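The Second Life of an Induction Line

When the Le Goff foundry in Atham switched off its last coke-fired cupola, the plan was to have the new electric furnaces running at full load within a season. It took 14 months. The plant now melts gray iron for pump housings and valve bodies on two medium-frequency induction units, and the people who run it talk freely about what went wrong along the way.

The old cupola was simple to live with. It went on early, it was charged with pig iron, scrap and coke, and it ran until the molding floor had what it needed. It was also dirty and hard to stop. If a molding machine broke down at ten in the morning, the iron kept coming. Much of it ended up as pigs on the yard, to be melted a second time.

Induction furnaces work the other way around. Each batch is charged, melted, checked and poured, and the furnace can hold or wait. That suits a jobbing foundry with short runs. It does not suit wet scrap, thick rust or careless charging, and Le Goff had plenty of all three.

The first lining lasted 32 heats. The supplier, Drida, had suggested the plant should expect several times that. A lining in this kind of furnace is dry silica powder, packed by vibration around a steel former and then sintered by the first melt. If the powder is packed unevenly, or the first heat is brought up too fast, there are weak spots, and iron finds them. The crew saw the ground leakage reading climb over two shifts and emptied the furnace before the metal reached the coil.

What followed was a slow lesson in housekeeping. Drida sent a fitter back to watch a full relining from start to finish. The vibration tool was in good order. The powder was not. It had been stored on pallets next to an outside door, and the bags at the bottom had picked up moisture over the winter. The bags are now kept in a heated room, and the sintering schedule is printed on a card fixed beside the control panel. 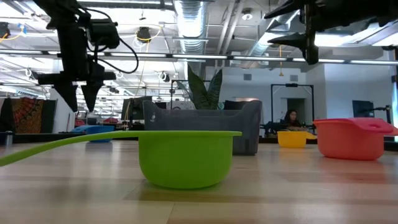

Scrap was the larger problem. A cupola forgives a great deal of what is thrown into it, and the yard had been laid out with that in mind, with everything in one open heap. Wet or oily scrap charged onto a molten bath can throw metal out of the furnace. The foundry put a roof over the yard, split it into bays and bought a gas-fired preheater from Broswood, a firm better known for drying grain. The preheater cost less than one year of lost linings.

The chemistry changed too. Coke adds carbon to iron, and in an electric furnace that carbon has to come from somewhere else. Le Goff uses a graphite recarburizer, added early in the charge so the stirring of the bath can take it in. In the first months the results were erratic. Castings came out hard at the thin edges, and the machine shops that bought them complained about broken tools. A small thermal analysis cup at the pouring station now gives a reading on every batch, and inoculant is weighed for each ladle where it used to go in by the scoop.

Power is the other cost that never goes away. The furnaces are the largest load on the site by a wide margin, and the tariff in Atham is steep in the late afternoon. The melt shop therefore starts at 4 a.m. and aims to pour its last ladle before the expensive hours begin. Not everyone liked the change. A few of the older hands moved to the fettling shop, where the day starts later, and one shift was short of people until October.

The current lining on the first furnace has passed 447 heats, with one patch repair at the slag line. The second is running slightly behind it. Scrap castings are down, and the pile of remelt pigs on the yard has gone.

Not all of the old plant has left. The cupola shell still stands at the north end of the building – cutting it up would mean closing the crane bay for a week – and its charging platform is used to store core boxes. The blower has been sold. Management expects to clear the rest when the molding line is rebuilt, and that work has not yet been priced.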